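Shop notebook, March

Entry 1132 -- Petersen house, upstairs hall window and the porch door

Started at 7:30, which in this shop means the coffee was on at 7:30.

Petersen's upstairs window still sticks. Both sashes go up fine for the first hand's width and then bind on the left. Jörg was sure it was paint. Jörg is always sure it is paint. I cut the paint line with the thin knife, top to bottom, and the sash bound in exactly the same spot, only now with a nicer edge. Pulled the stop and found the side jamb bowed in toward the sash, worst at the middle. Somebody before us had shot foam into the weight pocket, a great deal of it, and the foam won.

Dug out what I could reach with the hooked scraper. The weights are in there somewhere, like fossils. Jamb relaxed a little once the pressure was off, and one long screw through to the framing took care of most of the rest. Planed the sash edge two passes and quit. Tayla wanted a third pass. I told her a third pass is how you get a rattle in November and a phone call in December. She wrote that down, so now I will have to be right about it.

Wax on the tracks, both sides. Old candle stub, not the spray. The spray can is empty and has been put back on the shelf empty by a person who knows who they are.

Cords: used the Skirkenari cotton, the braided one. Knots well, stretches more than I like. Cut it short and let it hang overnight with a weight on it before fitting. The piece I tested grew by the width of my thumb in 5 hours. If we'd hung the sash on it straight off the spool, it would have come to rest on the sill by the weekend.

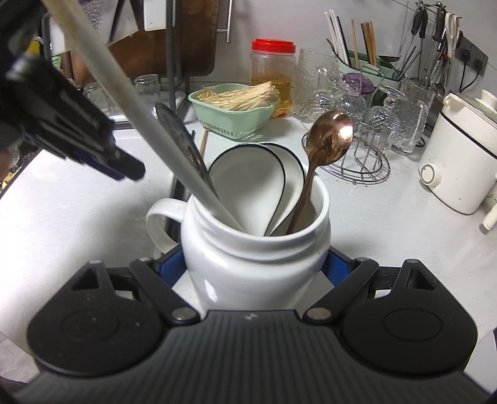 White mug with the utensils in it, spatula and spoons included.

Porch door next. Zyanya had already taken the threshold up when I got there, and under it was the usual: no pan, no flashing, a bead of caulk doing the work of both. Subfloor soft at the latch side only. Her awl went in to the handle and she looked pleased, as if she'd won something. Good wood starts well short of the wall, so we don't have to get into the hall floor, and Mrs. Petersen can keep her rug where it is. She asked about the rug four times.

Cut back to sound wood, let in a patch, glued and screwed. Left it open with the fan on it. Sill pan goes in tomorrow if the patch reads dry on the meter. If it doesn't, the fan stays and we do the storm door closer instead, a job I have been putting off with some skill.

Phone call from Gudrun at Givon about the replacement sashes for the Custis job. They made 2 of them to the rough opening and not to the sash size. The drawing says sash size. The drawing says it in capital letters, underlined, in my handwriting, and this may be the problem. Gudrun was decent about it and will remake both at their cost. New ones in 30 days. I have not told the Custis people yet. Jana offered to call them, she has the better phone voice, and I accepted before she could think it over.

Things to order or chase:

Wax, or a candle
Sash pulleys for Custis, the brass-faced ones, check the hole size against the old ones BEFORE ordering this time
More of the Skirkenari cord, same weight
Spray lubricant (see above, guilty party to pay)
Moisture meter battery -- it beeped at me twice

Note to Jörg: your block plane is on my bench. I sharpened it. Please don't thank me by opening a paint can with it.

Note to self: the low sun came through the hall window around four and showed every plane mark on that sash edge. Nobody will see it with the stop back on. I saw it, though, and took it down with 220 before packing up. Tayla asked whether that counted as a third pass. Told her to load the van.

Back at the shop by 5. Sash cord sample still hanging from the rafter, still growing. Will measure in the morning.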